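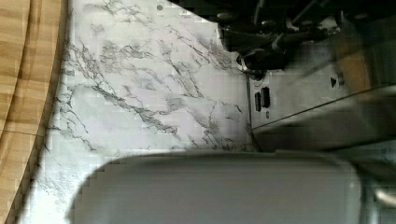
Filed under: Home & Kitchen

July 2025

So we've been in the Muvcombe house for a whole summer now and I've finally given in and started baking my own bread. I blame Beatriz Marinho, who turned up with a jar of her starter and a page of instructions I could barely read (lovely handwriting, terrible pen!). The first loaf was a brick. The second was a brick with a hole in it.

Then my sister-in-law told me I was being far too impatient, and to leave the dough in the fridge overnight and stop poking it. I did poke it, but only a bit, and the loaf came out with a proper crust and that sour smell I've been after for weeks. We ate half of it standing up with too much butter.

I'm using 100 grams of starter and strong white flour from the mill shop, and I've stopped bothering with the fancy basket – a mixing bowl and a floury tea towel do the job fine. Rye is next, probably in August when the kids are at their gran's. Sofia Antunes has promised me her caraway recipe, so if you're reading this, Sofia, I'm still waiting!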